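Why Is Your Thumb So Different From Your Fingers?
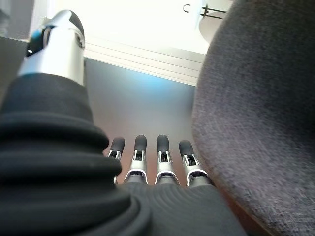
Last changed: a Thursday in November (we fixed the bit about koalas)

Hold up one hand and give your thumb a wiggle. Go on, I'll wait! Now wiggle your pointer finger. Your finger mostly bends down and comes back up again, with a little bit of side to side. But your thumb can swing out, swing in, and reach right across your palm to touch the tip of your pinky. None of your other fingers can make a trip like that.

I started thinking about thumbs when I jammed mine in the door of the Trincombe bus and had to wear a big bandage on it. I couldn't do up my coat. I couldn't open a bag of chips without using my teeth (sorry, dentist). It was the most annoying week ever, and it made me want to find out what a thumb is really up to all day.

Let's look at bones first

Each of your fingers has three bones in the part that sticks out. You can feel where they meet, because those are the places where your finger bends. Now count the bendy places on your thumb. There's one in the middle and one where it joins your hand, so the part that sticks out has only two bones in it. That makes it shorter and sturdier.

The really clever part is lower down, close to your wrist. Put a finger of your other hand there and move your thumb in a circle. Can you feel something moving? It's called a saddle joint. Imagine a rider sitting on a horse. The rider can rock forward and back, and can also lean left and right, without falling off. The two bones in that joint fit together in the same sort of way, each one curved like a saddle, and so your thumb can move in lots of directions.

What does "opposable" mean?

It's a big word, and grown-ups love to use it. It means your thumb can turn to face your fingers, so the soft pads press against each other. Opposable has the word "oppose" hiding inside it, and opposite teams face each other too. When you hold a pencil, your thumb pushes one way and your fingers push back the other way, and the pencil is stuck in the middle.

Where are the muscles?

Squeeze the fat, squishy bit of your palm under your thumb. That's muscle! It's a little bunch of muscles that help your thumb pinch and turn.

Your fingers don't have strong muscles like that inside them. Most of the bending power comes from muscles in your arm, between your elbow and your wrist, and they pull on long cords called tendons. Lay one hand on the inside of your other arm and make a fist a few times. You should feel things shifting around in there. I did this on the train to Unditz and got some funny looks.

Who else has thumbs?

Lots of animals do, but they aren't all the same.

Chimpanzees have opposable thumbs like ours, only shorter compared with their long fingers. They're great at hanging from branches, but touching thumb tip to fingertip is harder for them.

Koalas have two thumbs on each front paw! Two of the five digits face the other three, and that gives them a super grip on tree trunks. (An earlier version of this page said they had two on every paw. Their back feet are different, with only one thumb-like toe. Thank you to everybody who wrote in.)

Giant pandas have a "false thumb." It's a wrist bone that grew extra big, and they use it to hold bamboo while they munch.

Spider monkeys have hardly any thumb at all. They swing through the trees with hooked hands and a very strong tail, so they manage just fine.

Try the no-thumbs challenge

Ask a grown-up to tape your thumbs gently against the sides of your hands. Use tape that comes off easily, and don't pull it tight! Then try to:

- pick up a coin from the table
- write your name
- button a shirt
- turn the pages of a book
- peel a banana

I could do the book. The banana ended up on the kitchen floor — squashed. Which one was hardest for you? Try it again with your thumbs free and somebody timing you, and see how much quicker you get.

Words to remember

Joint: a place where bones meet.
Tendon: a strong cord that joins a muscle to a bone.
Opposable: able to turn and press against the fingers.

Next time: why do fingernails keep growing?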